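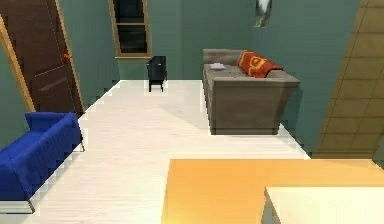 2 min read

Section 3. Setting up a room for tidying runs

Read this section before you assign Prarkero to a staff lounge or guest lounge. It replaces the setup notes issued in April. Send questions to Raluca Mocanu in facilities.

Before the first run

1. Open the room in the Clarkik planner. Check the simulated room against the real one, including the sofas, the door and the window.
2. Mark the open floor as the travel area. Stop the line short of the sofa bases.
3. Tag loose items. In the lounge shown, tag the red-orange item with the yellow-gold pattern on the grey sofa as "leave in place." Tag the small flat item on the seat as "ask."
4. Mark the black object under the window as an obstacle.
5. Run the plan in simulation 3 times. Save it only if all three finish without a stop.

Note: An "ask" item goes to the attendant on shift, who has 26 minutes to answer. After that the robot skips it and the item stays on the open list.

Caution: Do not start a live run with people seated in the room.

What changes for attendants

Attendants no longer do the late lounge round. They answer "ask" items, check the room after each run and sign the log. Spills and broken items are still handled by hand.

Anyone on shift can pause a run, and no reason has to be entered. Pauses are not counted in staff reviews. Nelu Sârbu trains new attendants on the planner; allow 57 minutes for the session.

If furniture is moved, repeat steps 1 through 5.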